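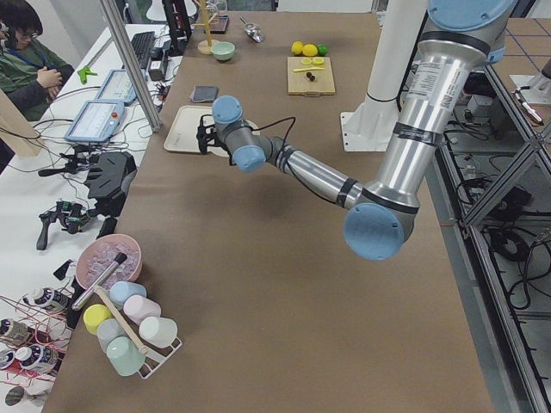 Does putting a robot arm on the garnish station mean fewer people behind the counter?

At Gralleck the headcount stayed at 19, but the jobs those 19 people do were cut up and handed out again, and some of them liked their old slices better.

Work and Automation, Unit 6: The Drinks Counter
Instructor: Loubna El Khatib
Read the Fahmy chapter first. The discussion assumes you have, and so does the quiz in August.

1. The job before

Gralleck runs drinks counters in office lobbies. The Natar counter was its busiest in the spring, serving 3830 drinks in its best week. The written job description for a counter attendant had four lines. The attendants, when asked to list what they did in a shift, filled two pages, and one of them asked for more paper.

Most of what got left off the official version was small: turning cups, putting the knife back, noticing that the lemons were nearly gone, telling a regular that the elevator was out again. Work like this is called articulation work in the Fahmy chapter. At Natar it was called "stuff."

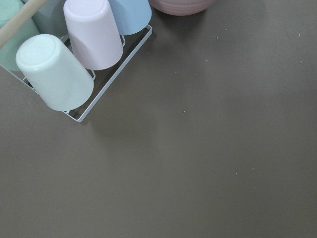 Fig. 2. Cups stored base up on the wire rack.

Take the cups. A person picks one up without looking and talks the whole time. For an arm, a cup lying at an angle is a different problem from a cup standing straight, and somebody has to set the rack so that the problem stays the same one all day. That somebody is an attendant. The task sheet calls it "rack presentation" and allows no time for it.

2. What was handed over

The plan, written by a contractor named Tasetari, gave the arm cups and garnish and left people with pouring and customers. On paper this was a gift. Garnish is dull and sticky, and fingers get cold around ice.

Chaminda Sheikh had been on garnish longer than anyone. In his interview he agreed that it was dull. He also pointed out that it was the one spot where you could stand for an hour with your back to the public, and that he would have liked to be asked before it was improved.

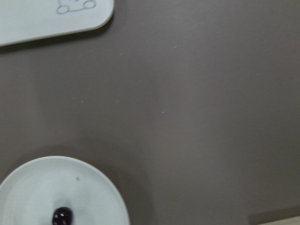
Fig. 3. One piece of dark fruit on the round plate.

Management counted 485 garnishes placed on the arm's first full day and put the number on a slide. The slide did not count the fruit people set out for it, or the times someone reached over to nudge a plate back to where the plan said plates live. Keep this in mind for your own projects: whoever picks the thing to be counted has already done most of the analysis.

3. Who keeps the table

Before the change, a messy table was a matter of taste. Now each item has a position, and the attendants are answerable for it. Several described the new duty as "setting the table for a guest who never says thanks." Pay did not move. The job title did, to Station Associate.

Compare with the warehouse case in Unit 4, where the pickers at least got new shoes.

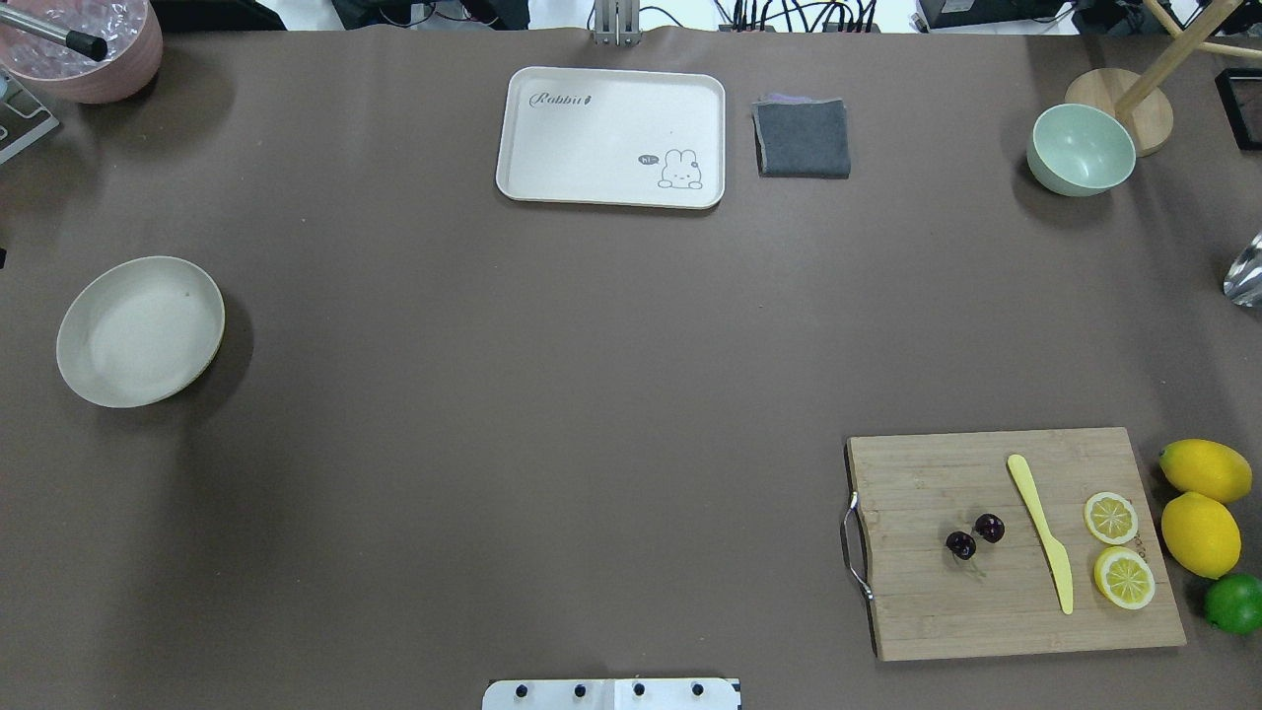
4. For discussion

Bring notes on two of these. Almost 100 words each is plenty.

Draw up the attendant's job as it stood after the change. Include anything that only happens when the arm is waiting.

Sheikh lost a task he disliked and objected anyway. What did the task come with?

Suppose you had one afternoon at Natar before the Tasetari plan was signed. Whom would you talk to, and would you bring the slide?

Find a job description for work you have done yourself and mark what it leaves out. Do not submit the real one if your manager might read it.

Next unit: scheduling software. Bring an old shift roster if you still have one.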